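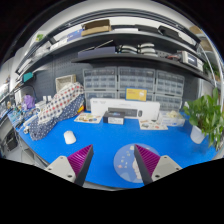 Pour Kyriaki Karras, qui a relu une première version de ce texte, nous avions tort de ranger les cartons d'emballage parmi les déchets en attente : chez elle, écrivait-elle en marge, ils restent sur le bureau des mois entiers et on s'en sert tous les jours, pour caler un dossier ou retrouver une référence. La remarque nous a fait reprendre tout le codage, et nous lui en sommes très reconnaissants !

**Figure 2.** Plan de travail encombré, tapis bleu vif. Long carton blanc illustré d'un clavier sombre ; souris d'ordinateur blanche sur le tapis.

### 4.2 Le carton qui reste

L'enquête de Flenerdale portait au départ sur les câbles. Les emballages n'avaient droit qu'à une ligne de la grille d'observation, entre « papeterie » et « divers », et c'est cette ligne qui a débordé la première. Sur les 36 lieux visités (bureaux partagés, ateliers, arrière-boutiques), nous avons relevé 1 767 emballages conservés, tous formats confondus, de la boîte à vis au carton d'écran. Un tel volume justifiait une section à part, et nous l'avons écrite avec un réel plaisir.

Nous appelons *carton résident* tout emballage commercial resté sur une surface de travail ou à portée de main après la mise en service de son contenu. La définition exclut les cartons de déménagement et les boîtes achetées pour le rangement. Elle suppose un entretien : à l'œil, un carton résident ne se distingue pas d'un carton arrivé le matin même, et la figure 2 est muette sur ce point. Les 28 entretiens menés à partir de décembre ont donc pris une place bien plus grande que prévu dans le protocole.

Les raisons données par les occupants se recoupent beaucoup. La garantie vient en tête, souvent citée au passé – « au début c'était pour la garantie ». Viennent ensuite la revente, le numéro de modèle imprimé sur le flanc et, plus rarement, l'attachement à l'objet lui-même : une belle boîte, une ouverture réussie, un rabat aimanté. À Orgate, un occupant nous a fait manipuler pendant de longues minutes le couvercle d'un coffret Yilma dont il admirait le frottement. Nous avons fini par l'admirer aussi.

L'image imprimée joue un rôle que la littérature sur le rangement domestique néglige, nous semble-t-il. Un carton qui porte la photographie de son contenu sert d'étiquette à distance. On le repère du seuil de la pièce, on le désigne du menton (« derrière le clavier », pour dire : derrière la boîte du clavier), et ce raccourci revient dans des équipes qui ne se connaissent pas. Sur les boîtes opaques, unies ou simplement barrées d'une bande de texte, le raccourci disparaît et les occupants décrivent la place de l'objet plutôt que l'objet. Le contraste est très net dans les transcriptions, et nous aimerions beaucoup le voir testé ailleurs, dans une autre langue.

Reste la question de la hauteur. Edin Berisha a proposé de distinguer les cartons couchés, posés sur la tranche ou debout, et de noter pour chacun la plus grande dimension. Le seuil de 300 mm s'est révélé commode : en dessous, le carton circule, passe d'un coin à l'autre de la table, accueille des stylos ; au-dessus, il tend à devenir une petite cloison, contre laquelle viennent s'appuyer des choses plus petites. Plusieurs occupants du site de Tronano parlaient d'ailleurs de « mur du fond », sans ironie.

Deux réserves. Le relevé a été fait en une seule visite par lieu, et nous ignorons donc la durée réelle de séjour des cartons, connue par les seuls souvenirs des personnes interrogées. Les arrière-boutiques, par ailleurs, reçoivent des livraisons en continu ; leur part est traitée séparément dans la section 4.3, avec les palettes et les films plastiques.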